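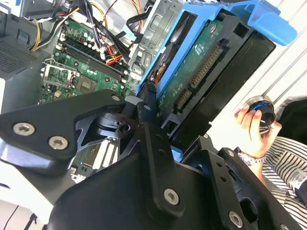 Hard drive in its blue caddy, tower open.

Illmont_Depot
Members are reminded that drives are to remain in their caddies until logged. Shetty units go to bay 8.

rotville2
With respect, our branch removes the caddy first. It saves labour at the sorting bench.

Illmont_Depot
The caddy protects the circuit board. The guideline stands.

flerstead_it
We support Illmont. Please also check that the CPU socket is empty before the case is closed.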